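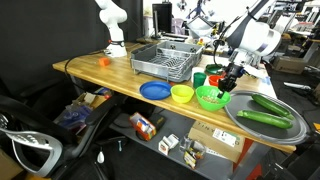

Figure 2. Gripper lowered over the green bowl, with a small orange cube at the far end of the table.

5. What the leak checks told me

I'll start with the part I got wrong. When I wrote the test plan for the Flustari cold gas thruster I figured the nozzle would be the fussy piece and the valve would just sit there and click. The nozzle never gave me a minute of trouble. Nearly all my time at Keogh went to one small valve seat, and most of this section is about that.

The Veso valve is a plain solenoid design. A spring pushes a soft poppet onto a metal seat, the coil pulls it off, gas goes out, and the spacecraft turns a little. The goal was 3,000 open-and-close cycles on each of two valves with the leak rate staying under our limit the whole way. I ran them in turn on the same stand, with the same nitrogen supply and the same regulator, and stopped for a leak check whenever I changed the pulse length.

Valve A was boring in the best way. Its leak rate moved around a bit from check to check, mostly following the room temperature, and I could have laid a ruler across the whole plot. It finished the full run in January and went back in its bag.

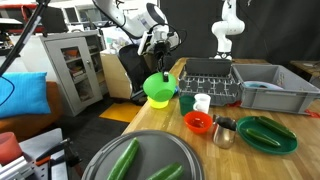

Valve B kept me company a lot longer. It looked like its twin for most of the run, and then at cycle 2,217 it failed the check. It was a small leak — you would never have heard it — but it was over the limit, and it was still over the limit when I repeated the check after lunch. I let the valve sit overnight with pressure on the inlet and tried again in the morning. Same answer.

My first guess was the fitting. I have been fooled by fittings before (Section 4 has the sad story of the upstream tee), so I took the line apart, put in a new seal, torqued it back up and ran the check with the valve isolated. The fitting was fine. My second guess was the pressure sensor, so I swapped it with the one that had been on Valve A, and that was fine too. By then I was out of easy guesses and had to open the valve, which I'd been putting off, as you can't really close one of these up again and call it the same valve.

Under the microscope the poppet had a short, shallow groove running across the sealing ring. The seat had nothing to match it, no burr and no scratch. What I did find was a tiny metal flake in the inlet filter housing, on the wrong side of the filter, and it was a good fit for the groove in both width and shape. I think it got pinched once, marked the poppet, and got blown clear on a later pulse. I can't prove the order of those events from what was left in the housing. 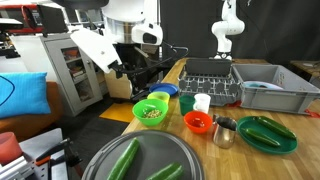 So where did the flake come from? The supply line on the Keogh stand was cut and flared on site, and the record for that job shows a flush but no particle count afterward. The filter should have caught anything in the line, which makes me suspect the housing itself. Its threads had been run in and out many times during the Sadham vibration work, before the valve ever reached me, and thread wear makes just this kind of sliver. I put a clean swab around the threads and it came back with gray specks on it!

Two changes followed. The housing threads now get wiped and looked at under magnification each time the joint is opened, and the inlet gets a short purge with the valve removed before any cycling starts. Neither one takes long. I also moved the leak checks closer together over the last part of the run, so that another late failure would be easier to pin to a particular batch of pulses.
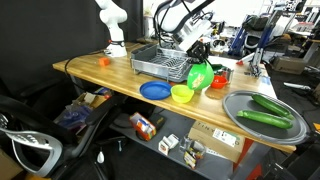 Figure 3. Green bowl held on its side by the gripper, with the drying rack near the back edge of the table.

A replacement for Valve B is on the stand with a new housing. I have left its early readings out of the plots in this paper, as the pulse settings don't line up with the first two valves and I would only be comparing them by eye. The settings themselves are listed in Section 6 with the regulator pressures.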